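Fourie Street toy library puts its blocks in order, more or less

Jul 28, 2020

The Fourie Street Toy Library will reopen its shelves to members in August, and when it does, the blocks will be sorted. This may not sound like front-page stuff. Anyone who has borrowed a tub from the place over the past few years will know otherwise.

For as long as most members can remember, the library's wooden and coloured blocks have lived in a single crate under the window, a crate with the general character of a compost heap. Families asked for a set and were handed a scoop. What came home was a matter of luck. One household reportedly got nothing but cubes for an entire winter and raised a child with strong views on the subject.

The new system is simple enough to fit on a card taped inside the cupboard door. Long blocks go in one bin and small cubes go in another. Colour doesn't come into it, a decision reached after a meeting that ran well past its allotted time and ended with the red faction and the yellow faction leaving by separate doors.

Sorting has been going on at the big butcher-block bench in the back room, with the long pieces going into a grey see-through bin in the middle and the cubes into a darker container in the far corner. It is slow going. Reds seem to breed overnight, and the green ones have a habit of staying out on the wood as if they were waiting for a better offer.
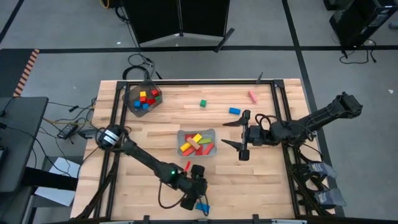
Lindiwe Chauke would have done it by colour, and has written to the library to tell them so. A child of two doesn't know what "elongated" means, her letter points out, but will hand you every yellow thing in the house without being asked. She also wants it noted that the old crate taught her kids patience, and that they'd spend a whole wet afternoon digging for one arch and be perfectly happy when they didn't find it.

The library has thanked her for the letter and pinned it up next to the card.

There is a fair argument on her side. Shape is a grown-up's idea of order. It suits people who want to build a wall and need the bricks to match, and it suits whoever has to check a tub back in on a busy morning. Kids, left to it, will sort by colour, or by taste, or by which ones make the best noise on a heater.

Then again, the library has tried colour. That was the Rakton tubs, a donated lot of nested plastic containers in what the packet called heritage shades. They lasted one term. The trouble was the pink. There were never enough pink blocks to justify a tub of their own, so they went in with the red, which upset people, and then with the orange, which upset different people. The plain wooden ones had no tub at all and spent the term in a saucepan.

Shape has its own borderline cases, as the sorters have been finding out. Cylinders are the sticking point. A short one is neither long nor a cube, and a thin rod looks like a long block until you try to stack something on it. The current ruling is that cylinders stay on the bench until everything else is away, when somebody will make a decision about them. No date has been set for the decision.

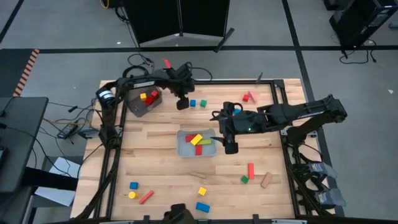 The other outstanding matter is the lids. The library ordered a set from Stedura to keep the dust off over the break, and they arrived in good time and in the wrong size. A second lot is on its way. Until it turns up, the finished bins will be stacked in the cupboard with tea towels over them, which is how the jigsaws have been stored for years without complaint.

Members with library blocks still at home are asked to bring them back before the reopening, however few they are and whatever state they're in. Look under the couch. Look in the car, especially down the side of the booster seat. There's no fine and no questions will be asked, although the person who returned a tub last year with a potato in it is still being talked about.

Borrowing will work as it did before, with one change. Each family can take up to 2 tubs at a time, one of each kind, and keep them for 30 days. Tubs should come back with roughly the shapes they went out with. The Zorko marble run remains on the waiting list, which currently stands at 9 families, and the library would like whoever has it now to please answer the phone.

Ms Chauke's letter can be read on the cupboard door. A sheet of paper has been put up beneath it for anyone who wants to add a view, and the yellow faction has already started on the back.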